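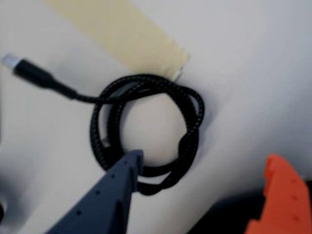
Braided cable, black with gray fleck

Zistville Community Hall, minutes, April meeting

Opened 7:05 p.m. March minutes approved as read.

Balance stands at $1,044. Roof fund is still short of the 3,000 needed.

Kemon quoted 90 dollars to service the furnace. Approved.

Stage lamps -- two need new cords. Charvát can supply them. Held over to May.

Fikov Road parking: gravel to be spread before the plant sale. Motion carried, 2 opposed.

Adjourned 8:20 p.m.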